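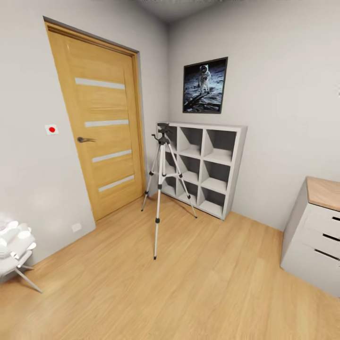

The press release said Petridis would be the biggest space drama of the year, and I had read enough press releases to put it face down on the desk. Zasemby Pictures had sent it to every reviewer in Cesham, along with a login for the first two episodes and a mug.

I watched the first one that night. A cargo crew finds a dead moon with a town on it. The town is called Lolville, which I assumed was a typo until a character said it out loud, with feeling, over a body.

The second episode had the same corridor in it 11 times, lit blue, then red, then blue. I wrote that down. My editor wanted 561 words and a star rating by morning, and she wanted it kind. Zasemby had bought the back page through May.

"Is it any good?" she asked on the phone.

"It has a moon," I said.

"Our readers like a moon."

I had my doubts about that too. Our readers, as far as I could tell from the letters, liked crosswords and a reliable bus schedule. But the show had been picked up for 90 episodes before anyone had seen a frame, and the studio claimed more than 1,000 people had lined up for the preview. I had been at the preview. There was a line, yes — it was for the bathroom.

So I watched the episodes again, looking for something I could praise without lying. The captain had a nice way of sitting down. In the last scene she sat in the wrecked town hall and listened to a radio that wasn't plugged in, and for a while no one explained it to me. I rewound it, suspicious. Then I rewound it again. 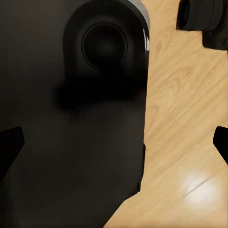 Who was talking on the radio in Lolville?

The captain herself, 49 years older, reading out the names of the crew. The studio confirmed it by email when I asked, and seemed annoyed that I had.

I gave it three stars and cut the part about the corridor. My editor changed it to four. The mug leaked.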